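Campo municipal de Storcombe. Lista de comprobación previa al partido de fútbol
Temporada en curso, visita de julio. Rellena: Mathis Royer
Rival: Bremumberg. Se entrega antes de abrir puertas.

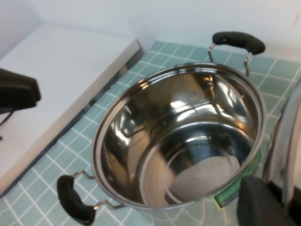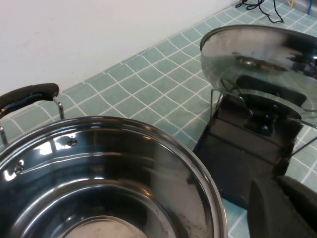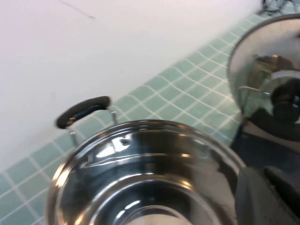
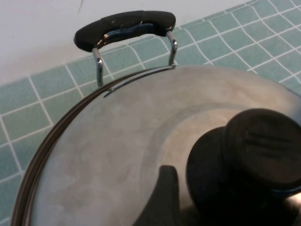 Cocina del bar: olla de acero inoxidable, vista desde arriba.

1. TERRENO DE JUEGO
Porterías ancladas: SÍ. La del fondo sur se mueve si uno se cuelga del larguero. Por favor, que el portero suplente deje de hacerlo.
Redes sin roturas: NO. Agujero junto al poste izquierdo, zurcido con cordones. Ya nos anularon un gol por su culpa y el debate sigue abierto.
Líneas visibles: SÍ, incluida una tercera línea de banda de la temporada pasada. Repintar de verde.
Aspersores tapados: SÍ, 39 de 39.
Banderines de córner: 3 y un palo de escoba. El árbitro Indetti no lo aceptó la última vez. Pedir el cuarto.

2. GRADA
Aforo máximo expuesto en la entrada: SÍ (200 personas, cifra que no peligra).
Asientos sueltos: fila 2, número 33. Precintado. El abonado se ha sentado encima del precinto.
Barandilla: firme en todo el tramo. Pintura saltada en la esquina del marcador.
Salida de emergencia despejada: NO a las 9:40, la ocupaba la máquina de marcar el campo. SÍ a las 9:55.

3. VESTUARIOS
Agua caliente local: SÍ.
Agua caliente visitante: SÍ, después de cuatro minutos. Avisar al Bremumberg, que en la última visita lo interpretó como táctica.
Suelo antideslizante: correcto salvo delante de la ducha 3.
Cerradura del cuarto arbitral: cierra. Abrir es otro asunto; la llave se la queda Masson.

4. PRIMEROS AUXILIOS
Botiquín completo: NO. Sobran vendas, falta spray frío. Había tres silbatos y un bocadillo.
Camilla: localizada detrás de las vallas. Revisar la correa central.
Desfibrilador: piloto en verde, armario sin candado.
Acceso de ambulancia: libre. Mover el cartel de la rifa medio metro.

5. ILUMINACIÓN
Torre este: funciona.
Torre oeste: funciona si se enciende antes que la este. Pendiente de electricista desde la pretemporada.

RESULTADO: APTO CON OBSERVACIONES
Repasar el punto 1 (red y banderín) antes del calentamiento. Copia para Masson, con la llave.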